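Grasa two-arm folding cell: working to good practice

We love this bench! Two arms, two grippers and a big white table, and the whole cell is laid out so the safety checks are quick to do properly. Our house rules come from Lena Żak at the Hillby workshop and they're short enough to learn by heart:

Keep hands off the table while the arms are live.
Test all 3 stop buttons at the start of every shift.
Run a new garment at low speed for the first 100 folds. 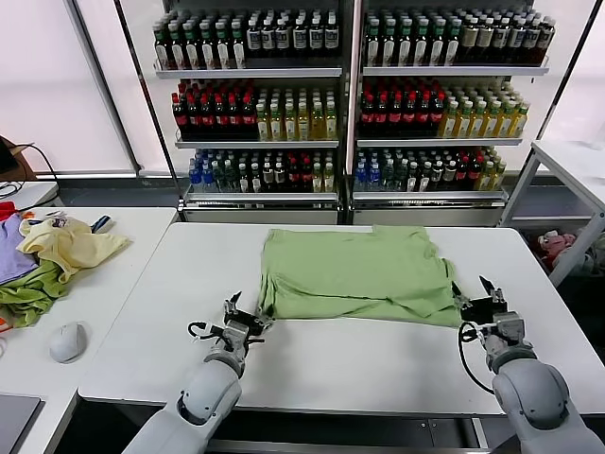

Cable checks go in the Trurkus logbook, signed and dated. Last updated 18 May 2019.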